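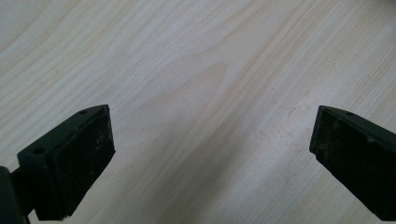 Okay, table people, I need opinions. I bought the Tondska desk in February and I wipe it down every night with a damp sponge. My sister says I'm wrecking it. It's such a pale wood that I figured every coffee ring would be there forever, so I got a bit obsessive!
Yannick Besson

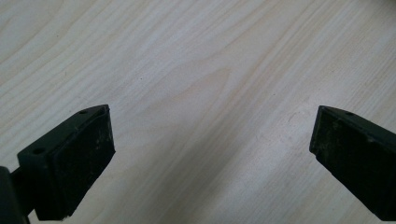 Re: Cleaning pale wood tops
Water is fine if you wring the sponge out. What gets mine is the scuffs, those whitish smudgy ones that only show from the side. I use Kombo soap, 2 capfuls in a bucket, and go with the grain.
gadora_fan22

Nope, sorry, disagree on the soap. It left a film on my Kostum table and I spent a whole evening getting it off. Plain water, dry cloth right after. And keep the sponge in a little metal dish so it isn't sitting on the wood,

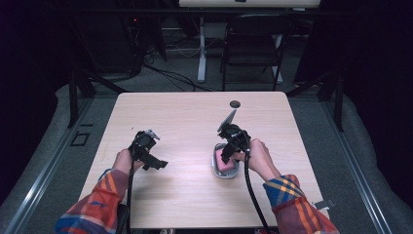

same as you would at the kitchen sink. Mine cost next to nothing and I've had it 9 years.
Heike Steinbach

Heike, did you rinse? You have to rinse!
gadora_fan22

Of course I rinsed lol. Twice.
Heike Steinbach

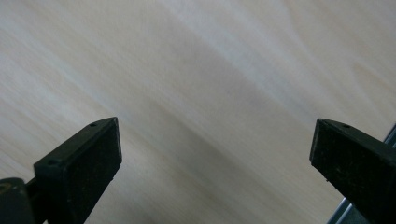 Thread length: 2 min read

Thanks both. Going with plain water for now (the shine where the light hits is half of why I bought it, so no film please). Has anybody tried the Gadora oil on a finish this light? I'm scared it'll go yellow.
Yannick Besson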